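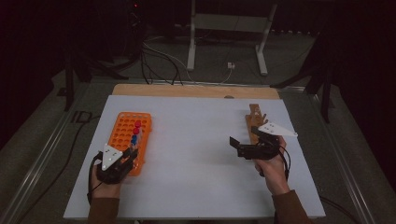
What is the job? I'm looking for a part-time water sampler to help me with the Dadora well survey, mostly out on farm roads near Nindudcombe.

Monday, March 22, 2021
Posted by the survey coordinator, Nikolovski Water

So, a bit more! You'd drive to people's houses, run the kitchen tap, fill the bottles, write down the time and get everything back to me by four. We have 72 wells on the list this season and I've been doing them alone, which was fun until the mud showed up. I love this job (the dogs, the pie, the long stories about who dug what) but I need another pair of boots.

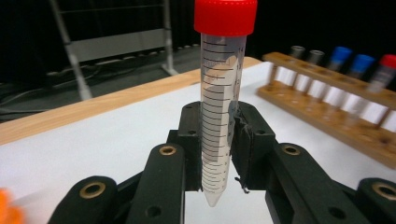

Do I need a science degree? Anyone who can write neatly, read a map and be nice on a doorstep will do fine, and I'll ride along for your first week.

Pay is $580 a week for three days, plus gas. You need your own car and a license. Work runs through October, with a break in July when half the county is at the lake anyway.

Drop a note at the Jondico building front desk, or just come by and ask for the well lady. Tell me which days you can't do!

Shares 761
Comments 14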